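Sitompul, 8 Jul 2019

Thread on the planner rewrite at the Hokby bench. Short posts, mostly notes for me.
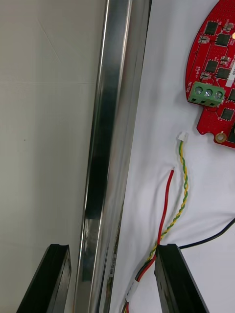
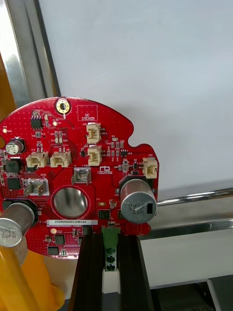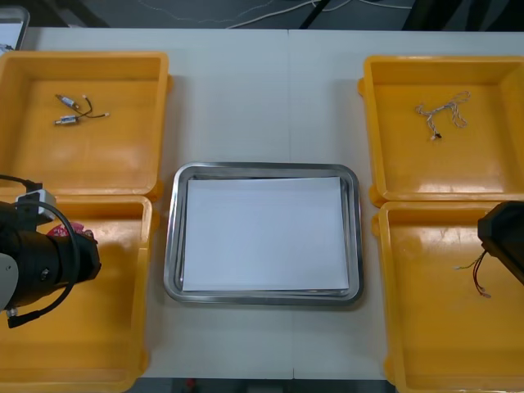 3 min read

Old planner treated loose wires as free space. The new one keeps a padded volume over each harness.

Grasp scoring is now its own process. Timeout is 700 ms, then it falls back to the last good pose.

Wrist camera pose updates at 60 Hz. Logging every update filled the disk in June, so I log changes only.

Prurncombe branch has the code. Bin poses are still set by hand.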